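I have been writing planning code for arms for long enough to have picked up some stubborn opinions, and the one I'd like to argue for today is that we hand too much to the planner. Someone sees a gripper hesitate beside a basket and right away wants a smarter search, a bigger model, more samples. I did it too, for years, and I'm fond of the people who still do (Benoît, I mean you!).
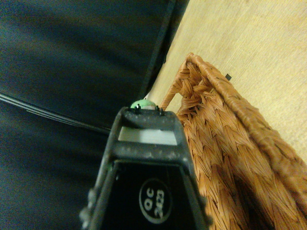

Why does a planner find a path in simulation and then refuse the same one on the bench?
Most often the collision model has been padded to cover calibration error, and the padding closes a gap that the real arm could fit through.

When Marlene Ross and I went through 300 refused plans at Prollari one long Sunday, 140 of them came down to padding, and a good many of the rest were stale transforms. Those are chores, plain old housekeeping, and you can fix them before lunch if somebody has written a decent tool for looking at them.

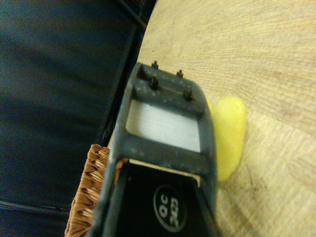 Close quarters at the wrist, with wicker on one side and something soft and yellow on the other.

A basket is a wonderful test of all this, by the way. The weave gives a depth estimate plenty of chances to go wrong, the rim curves, and the handle is a hole that a lazy mesh will happily fill in. I would take one good viewer that overlays the padded model on the live picture over another six planners, and I'd want it open on a second monitor all day long.
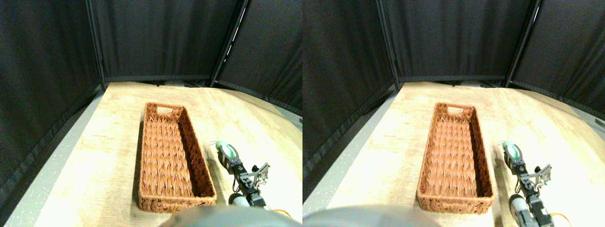 Liesbeth De Haan tells me this is an old person's complaint, and that learned policies will make the padding question go away. Maybe so! But a policy still has limits set around it by somebody, in a file somewhere, and I'd like that somebody to be able to see what the numbers do before the arm starts to move.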